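The Obituary Desk at My Kitchen Counter

34 shares | 6 comments

My uncle flew cargo for the military for most of his working life, and when he died in January the family decided I should write the thing for the base newsletter, on the grounds that I once had a blog. I pointed out that I still have a blog. This was received as further evidence.

You would think a military obituary writes itself. There's a form. It wants rank, years of service, stations, decorations, survivors, and it wants all of it in 686 words, a number I was given by Sinan Toprak, who edits the newsletter and who would not tell me where it came from. I asked twice. I suspect it's the size of the hole left over after the commissary hours. 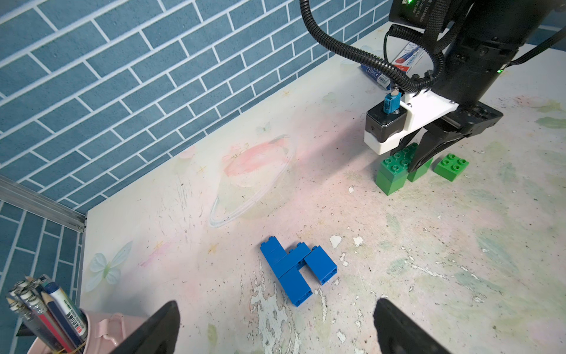
So I had the form, and I had a shoebox, and the two did not agree. According to the form he was posted to Trenanitz for 4 years. According to the letters in the shoebox he was there for "one winter, which is being served consecutively with several others." The discharge papers sided with the form. My aunt sided with the letters, and I know better than to cite paperwork to my aunt.

Then there were the flights. He kept a pocket notebook of every one that annoyed him. Not the dangerous ones, as far as I can tell, just the annoying ones. 61 pallets of floor wax, delivered to a base with dirt floors. A colonel's piano. A load for the depot at Orkuver that was signed for, turned around and flown home the same night with all the same people on board, none of them speaking to each other. He writes that one up in a single line and then underlines "sandwiches," twice, with no explanation.

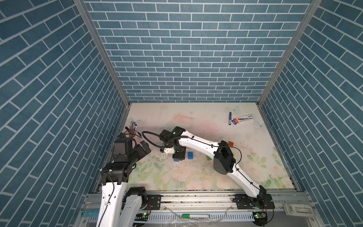

Blue brick and pink roses.

I called Ferhat Dönmez, who was his loadmaster for a long stretch and is now retired and growing peppers. I wanted one good story about courage. He thought it over for a while and then gave me half an hour on my uncle's refusal to let anybody else make the coffee. He had a pot he'd named Skandale, after what it did to people, and it flew strapped in with its own cargo tie-down. Ferhat swears it had more hours than some of the copilots.

Near the end of the call he did mention, in the voice you'd use for a dental appointment, that they'd once come in with an engine out and a cabin full of families. I said that sounded like a story. He said no, it was pretty quiet, your uncle told everyone we'd be a little late. Then he went back to the coffee.

I wrote it up three ways. The first had every date in it and read like a tax return. The second had the piano, the floor wax and the pot, and came in so far over the limit that Sinan sent it back with a note reading only "ha." The third had the engine in one sentence and the coffee in two, and my aunt read it at the table with her glasses pushed up on her head, where they do nothing for her, and said it was fine but I'd spelled Aydoğan wrong. That was his first station. I had spelled it wrong in all three.

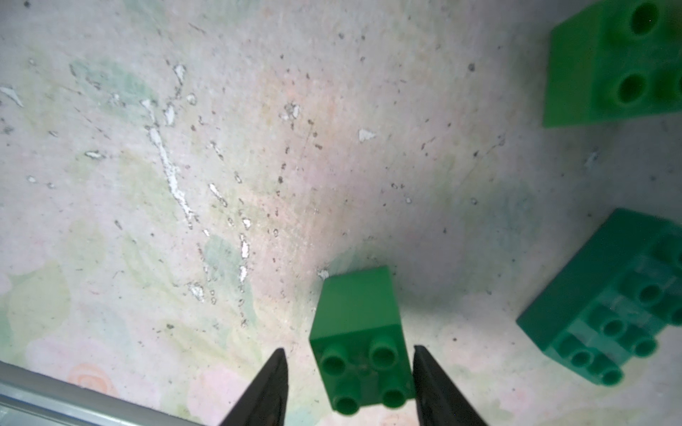
Green brick, four studs.

It ran last month, below a notice about parking permits. They cut the sandwiches. They also cut the last paragraph, which I'd liked, and which my aunt says was the part that sounded like me. I've been sent 30 copies and have no idea what to do with 27 of them. Ferhat wants one, my aunt has one on the fridge, and the third is in the shoebox with the notebook.

If anyone reading this was on that Orkuver run, please write. I would still like to know about the sandwiches.

6 comments | Share this post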